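# Submitting to themed crime anthologies: what do editors want?

**pagets_ink** wrote:

I've had a story turned down by the Clellville anthology and I'm trying to work out whether to rewrite it or send it elsewhere as it stands.
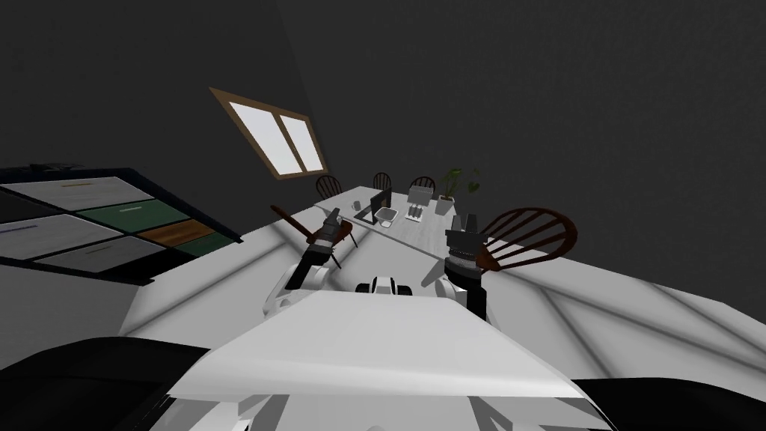 The call asked for crime stories "rooted in the town", between three and six thousand words, closing at the end of March. Mine is about a woman who runs a key-cutting kiosk and realises she has cut the same key for two different customers. It's set in the market hall and the streets behind it. I was born there and I didn't have to look anything up.

The rejection was two lines. The second one said the story "could have taken place anywhere". I've read it over several times and I can't see it. There are street names on nearly every page. Has anyone had this sort of note before, and what did you do?

---

**Marrowby** wrote:

Street names don't do it. I had the same note for a story set in Taltgate and I was annoyed for a week, then I went through with a pencil and crossed out every place name. The story still worked without any of them, so the editor had a point.

What I changed was the plot. In the new version the ferry stops at nine and the man can't get home, so he has to stay the night with the person he's robbed. You couldn't move that to a town without a ferry. It sold to a different book the year after.

---

**pagets_ink** wrote:

Thanks. That's a useful test. I tried it just now on the first five pages and I think I fail it. The kiosk could be in any market.

---

**coldharbour_jen** wrote:

I disagree with Marrowby a bit. Editors write two-line rejections quickly and the reason they give is often the first one that came to hand. I read slush for a small press for a couple of years. We had 200 stories for 28 places in the last book I worked on, and plenty of good ones went back with a note that could have gone on any of them. I wouldn't rewrite on the strength of one sentence from one reader.

Send it to a market with no theme and see what comes back.

---

**Marrowby** wrote:

Fair enough, but "could have taken place anywhere" is a specific thing to say about a story for a book about one town. It's not "not quite right for us".

---

**coldharbour_jen** wrote:

It's specific to the book. It isn't specific to the story. I'd bet half the rejections said the same.

---

**Ossett Grange** wrote:

I was rejected from the same book and mine didn't say that. Mine said the ending was rushed. It was, I wrote it on the last evening. So there's one for Marrowby.

---

**T_Sakamoto** wrote:

I have a story in it (Tsutomu Sakamoto, "The Weighbridge", for anyone who gets hold of a copy), so I can say how it went from that side.

The editor, Dimitriou, sent mine back twice before taking it. Both times the questions were about work. What time does the weighbridge open, who has the second set of books, what would the drivers say if it was shut on a Monday. There was hardly anything about scenery. I took out a page and a half describing the river and it wasn't missed.

I've never lived in Clellville. I have an aunt there and I used to go in the school holidays. I don't think being born in a place counts for or against you with an editor, but I think it can make you leave things out. You know how the market runs so you don't put it in.

---

**pagets_ink** wrote:

That's probably what I've done. The kiosk holders there pay their rent in person on a Friday, and they all queue on the same staircase. I've known that since I was small and it isn't in the story anywhere. It would also be a good place for the two customers to see each other.

---

**T_Sakamoto** wrote:

I would read that.

---

**grundle** wrote:

Different question for Mr Sakamoto, if you don't mind. What did they pay? I've stopped sending to regional books. The last one gave me a contributor copy and a discount on further copies.

---

**T_Sakamoto** wrote:

£65 on publication and two copies. Rights came back after a year.

---

**grundle** wrote:

Better than I expected. Still not much for three drafts.

---

**coldharbour_jen** wrote:

It's normal for a book that size. If you want more you need one of the magazines, and they're slow. I waited 83 days for a form rejection from one of them this year and that's quicker than the time before.

---

**Ossett Grange** wrote:

Grundov Press have a call open for crime set in any market town, real or made up. No theme beyond that. They'll look at stories up to seven thousand words, so there's room for the staircase. I've got the guidelines saved and can post the main points if that's any help.

---

**pagets_ink** wrote:

Yes please. Do they mind if the town is named? I'd sooner keep Clellville than invent one.

---

**Ossett Grange** wrote:

They don't say either way. The main points:

- One story per writer
- Nothing previously published, and that includes your own blog
- No simultaneous submissions
- Name and contact details in the email only, not on the manuscript
- No true crime

---

**Marrowby** wrote:

No simultaneous submissions is a nuisance if they're slow. I'd ask them how long they take before sending.

---

**coldharbour_jen** wrote:

I'd send the old version, for what it's worth. If you put the staircase in you may find you've got a different story, and then you've two half-finished ones.

---

**pagets_ink** wrote:

I can see that, but I've already started on it. The rent queue is now the opening and the kiosk comes in on page three. It's lost one of the customers' backstories, which I won't miss. I'll send it to Grundov when it's done and keep the first version in a drawer.

---

**Marrowby** wrote:

Cross the names out again before you send it.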